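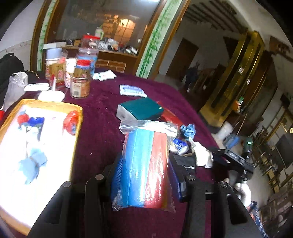

Search this site Enter keywords Go

The first thing Yi-an Um packs for the Plomden ridge is socks. Three pairs, all wool, and she will happily talk about them for the whole bus ride up from Zera (I asked, and she did!).

Um has been walking the old mail path for years, and this April she let me tag along. It climbs 2,000 feet in a morning, past sheep sheds and a spring so cold it makes your teeth ache, and then the whole valley opens up at once. I stood there grinning like a kid.

Letters once went over this ridge on foot. Tymofii Horobets, who runs the hut at Stevitell, has read 280 of them, and he keeps copies in a binder by the stove. Most are about money, weather and cows. One is a marriage proposal with a shopping list on the back — he read it to us over bean soup, both sides, and wouldn't say which part was his favorite.

We slept under the roof with the window open and set off again at six. The second day is gentler, mostly beech woods, and the path comes down to the river at Yeo, where the bakery sells a plum bun I still think about. Buy two. The bus back leaves from across the street, and the driver will wait if he sees you running.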